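How to Put a Fitted Sheet on a Bed That Lives Against a Wall

Every guide to making a bed assumes the bed stands in the middle of a large room, with a clear path down both sides and possibly a view of the sea. Mine is shoved against a wall. If yours is too, you already know the far corners are where good moods go to die.

What follows takes me 2 passes and very little swearing.

Find the label. On most fitted sheets it's sewn into one of the bottom corners, but my Wernalus set puts it at the top, so check yours once and write it on the hem in laundry pen. I spent a whole November putting mine on sideways and blaming the mattress.

Measure the depth of the mattress, topper included. If the sheet's pocket is shallower than that, stop reading and exchange the sheet. No technique will save you.

Pull the bed out a hand's width if it moves. If it doesn't, kneel in the middle of the mattress and do the wall corners from there. Shoes off, phone out of your back pocket.

Do the far wall corner first. Lift the mattress corner with one hand and pull the elastic right underneath with the other – not just over the edge, where it will sit politely until 3 a.m. and then let go. Do the second wall corner the same way.

Now back off the bed and do the two near corners. The last one will feel too tight. Lift the mattress higher than seems reasonable and it will go.

Smooth from the middle outward with your forearm, toward the open sides. Wrinkles pushed at the wall or the headboard just gather there and wait. Go back and tug the elastic under on that side, then give up at a sensible point. My friend Sang-wook Tak irons his sheets on the bed, and I can't recommend it to anyone with a job.

A padded headboard needs one more thing: run your flat hand down the gap between it and the mattress, tucking as you go. Mine has returned a sock, a library card and 84 cents this year.
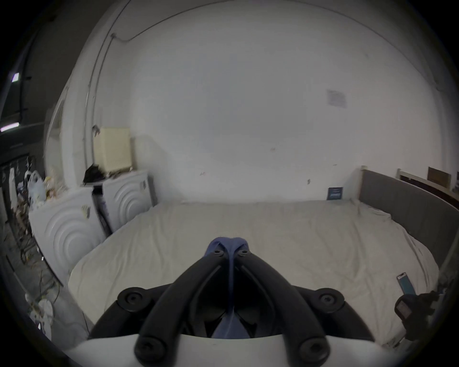
Pillows go on last, and the top sheet is a separate argument. If a corner pops off in the night, sheet straps that clip underneath cost very little and hold well enough, though you'll have to lift the whole mattress to fit them. Put them on when you next turn the mattress and you only have to do it once.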